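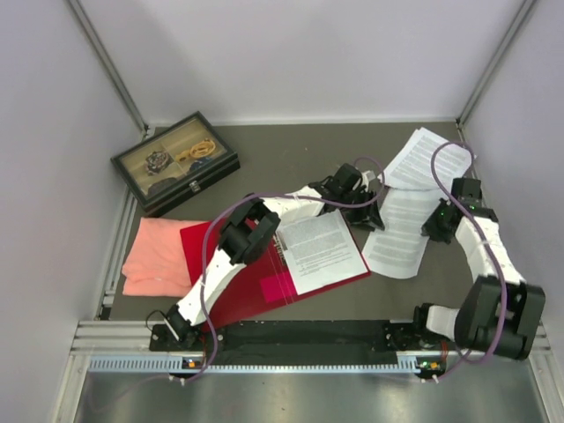
Sobre nós

A Mutby é uma escola de línguas para adultos. Damos aulas de português, árabe e inglês em grupos pequenos, ao fim da tarde e ao sábado de manhã.

A escola foi fundada por Ghada Khasawneh, que ensinou árabe em aulas particulares durante vários anos antes de alugar a primeira sala. Os primeiros alunos foram enfermeiros que precisavam de português para trabalhar. Só depois vieram os pedidos de árabe, quase todos de pessoas com família noutro país, e o inglês entrou por último.

Como ensinamos

Cada nível tem 78 horas e começa em setembro ou em fevereiro. As turmas têm duas sessões por semana e o mesmo professor do princípio ao fim do nível. Usamos os manuais Kanaan em árabe e materiais próprios em português – fichas, gravações e textos curtos que os professores vão revendo todos os anos. Os alunos recebem tudo no primeiro dia e não compram mais nada durante o curso.

Antes da inscrição fazemos uma conversa de vinte minutos e um teste escrito. Quem fica entre dois níveis pode assistir a uma aula de cada e decidir depois. A mudança de turma é gratuita até ao fim da segunda semana.

Não preparamos alunos para exames oficiais nas turmas regulares. Para isso temos aulas individuais, marcadas na secretaria.

Cursos para empresas

Trabalhamos também com empresas que querem aulas no local de trabalho. A Harkier, do setor dos transportes, foi a primeira, com uma turma de português para motoristas que ainda se mantém. Os horários são combinados com cada empresa e o programa parte das situações do dia a dia: preencher uma guia, atender o telefone, explicar um atraso.

Biblioteca e conversa

A biblioteca Pallolent fica no piso 2 e tem 900 livros, dos quais 200 são infantis. Os alunos podem levar dois de cada vez, durante três semanas. Ex-alunos continuam a ter cartão.

À quinta-feira, às 19h, há conversa aberta em português – sem inscrição e sem professor a corrigir. Em agosto não se realiza.

Secretaria

Atendimento de segunda a sexta, das 14h às 20h, e ao sábado, das 9h às 13h. As inscrições e os pagamentos são feitos ao balcão. Para visitar a escola ou assistir a uma aula, basta avisar na véspera.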